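4.2 What people mean by "flat"

We asked all 167 respondents in Hastanholm and Limley to define a flat tabletop in their own words. The answers did not overlap much. Cooks wanted a surface an egg would stay on. Joiners wanted a number, then argued with us over which one. One retired baker said flatness was a matter of character, and we coded him as "other."

The gap between the groups shows up again in their complaints. Of the cooks, 20 had sent a board back at least once, nearly always for rocking. The joiners sent nothing back. They planed it, complained about it, and in 11 cases gave it to a relative. Lobo and Horgan found much the same habit in their study of kitchen chairs, where the relatives were also not consulted.

Glued-up maple came up more than any other material, and opinions on it were warm – at times a little too warm for a survey about lumber. Respondents praised it for staying put through December, when the heating comes on and lesser boards start to curl.

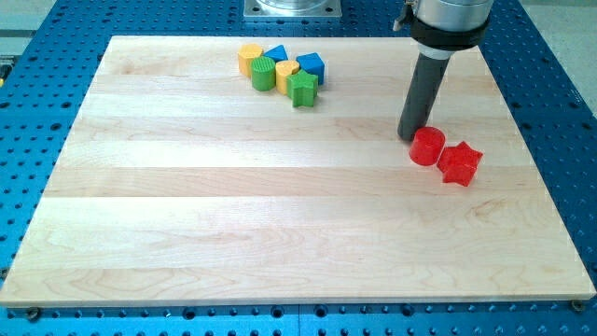 Figure 7. Board made of light, maple-colored hardwood strips. Photo: Delia Riquelme.

Seams divided the sample more sharply than warping did. Cooks tended to read a visible seam as a crack waiting its turn, while joiners read it as proof that somebody had bothered. Neither group changed its mind when shown the other's answers, though two cooks asked for the name of a joiner.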